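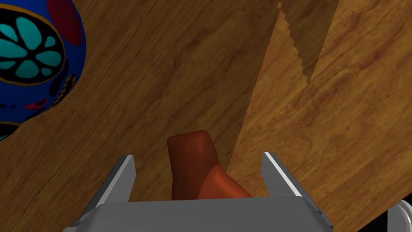

Blog > Workshop Notes > Budgeting

Filed under: robots at home, spending plans

5 min read

I've started a spreadsheet! Anyone who has followed this blog since the old apartment knows what that means: money is going to leave my account, slowly and with a lot of column headings.

The plan is to go from simulated grasping to a real arm on a real bench by June. I've been working in simulation all winter and I love it, I really do. You can drop the same lumpy object on the same wood floor as often as you like, park a big patterned ball off to one side as clutter, open the fingers wide and try again. A bad approach costs you a reset. But I want to hear a motor. I want to tighten a bolt and find out I tightened it wrong.

So, the budget. I gave myself 650 dollars for everything that isn't the arm itself. The arm has its own savings pot (it has had one since before I knew which arm I wanted) and I'm keeping the two apart on purpose, having once bought a very nice 3D printer and then had no money left for filament.

The gripper gets the biggest share, 325 dollars, exactly half. I went back and forth on this more than on anything else. My simulated gripper is a plain parallel one, two flat fingers on a boxy palm, and everything I've written so far assumes that shape. I was very tempted by a three-finger hand from Zindora, which looks fantastic and comes with a carrying case, and I do love a carrying case. But then I'd be rewriting my grasp code in the same month I'm learning to wire an emergency stop. Two fingers it is. The Plulenbridge parallel gripper has an opening wide enough for the things I want to pick up, the fingers come off with ordinary screws, and the manual is a real manual with drawings in it. Sold, or it will be when the pot is full.

One thing I'd suggest to anyone shopping for a gripper: measure your objects first. I mean physically go and get them, put a ruler against the widest part, and write it down. The spec sheet gives you the full stroke between bare fingertips, and then you glue on rubber pads and lose some of it, and then your approach is a little crooked and you lose some more. Rounded things are the sneaky ones. From above you see a nice smooth outline and forget that the bulge may be lower down, exactly where the palm is hiding it from your camera. I had a lovely time in simulation learning that one for free.

The next line is the bench, and this is where the spreadsheet earned its keep. I was going to put the arm on my desk. Then I drew the reach circle on paper, cut it out, laid it on the desk and found that it covered my monitor, my coffee and part of the window. So the arm gets its own table. I'm buying a used one from the shop surplus sale at Endstead, where the heavy ones go cheap because no one wants to carry them downstairs. Delivery is extra and I've added a row for that, and another for the felt pads my downstairs neighbors deserve.

After that come the bits that never make it into anyone's wish list:

Power supply, with a proper fuse
Emergency stop button, big, red, within reach of my left hand
Cable sleeves and strain relief
Clamps
Rubber sheet for finger pads
A lamp I can aim

The lamp was a late addition and I'm weirdly excited about it. Shadows have been on my mind. A long dark band across a wood grain floor can do strange things to a simple color threshold, and in a renderer the edge of that band can come out jagged, like little stairs, depending on your shadow settings. My room will give me soft shadows that move through the afternoon, so it's a different problem, and a good aimable lamp is the cheapest sensor upgrade I can think of.

The camera is the row I keep changing. I'd like one mounted on the wrist looking down past the fingers, since that's the view I've been training on, and switching viewpoints halfway would throw out a lot of work. What I haven't settled is whether to get a depth camera right away or start with a plain color one I already own. Right now the spreadsheet says "own" with a price of zero, and I feel very virtuous every time I scroll past it. Ask me again after the first week.

Spares! Please budget for spares. I have a row for two extra sets of fingers and a row for screws, so many screws. I also put in a row for objects, which sounds silly until you price it. I want a mix of shapes: something bent, something round and too big to grip, something soft. Most of it will come from the thrift store on Núñez Street, where I can spend a happy hour holding things up and squinting at them.

As for timing, I have 300 dollars in the pot today, so the bench and the wiring come first and the gripper comes in spring. That order suits me. I can get the table level, run the cables and test the stop button with nothing attached to it, all while the simulation keeps running in the evenings. The next thing on the list there is approach angles with the fingers fully open, and I've got a batch set up for tonight.

If you've built a bench for a small arm and have opinions on table height, please leave them in the comments. I'm currently torn between standing height and whatever height the Endstead table turns out to be.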